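Teaching by hand vs remote control for soft stuff, which would you pick?
Posted in Home and Hobby Automation

Joon-young Yeo
Hi all, hoping someone has been through this. I'm trying to teach a small arm to pick up cloth things (socks, hankies, that sort of size) and I can't settle on how to record the demos. I started with remote control, driving the arm with a pair of joysticks, and managed 257 goes before I wanted to throw the lot in the harbour. Every grab takes ages and I keep crushing the fabric against the table.

So now I'm trying the hand-held gripper way, where you hold the gripper yourself, do the job, and the camera on it records the lot. So much quicker! Same marker squares on the mounts, same fingers as the arm has. My worry is that I move like a person and the arm doesn't, and I'll end up with a big pile of demos it can't follow. One session in the shared workshop looked like this from the gripper's side, with a bit of white fabric standing up in front of me: 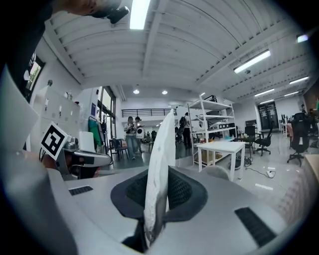

Nneka Isah reckons I should stick with the joysticks, slow or not, and that anything recorded by hand will need cleaning up before the arm can use it. Is she right? I don't mind a bit of cleaning up, but I'd hate to do a whole winter of it. Cheers for any help.

Leobardo Bañuelos
Go by hand. I did some 2,000 that way for folding tea towels and my arm copes fine, though it took me a while to learn to slow down near the grab. Two things I'd check. Can your arm reach every spot your wrist can? Mine couldn't, and I had to bin 758 of them, which hurt. And does the recording line up in time with the finger opening? If the fingers lag even a little, the arm closes on air and you'll be blaming the cloth for weeks.

I'd keep your joystick runs too. Mix them in and see if it helps, you've already done the miserable part.

Chukwuemeka Iyamu
joysticks are fine if you turn the speed up, check your settings

Uchenna Isah
Bit of both for me. By hand for the bulk of it, then joysticks for the spots where the arm keeps missing (for me that was always the corner of the cloth). Also change the background now and then! I did all mine on the same bench and the arm was hopeless the minute I moved it to the kitchen.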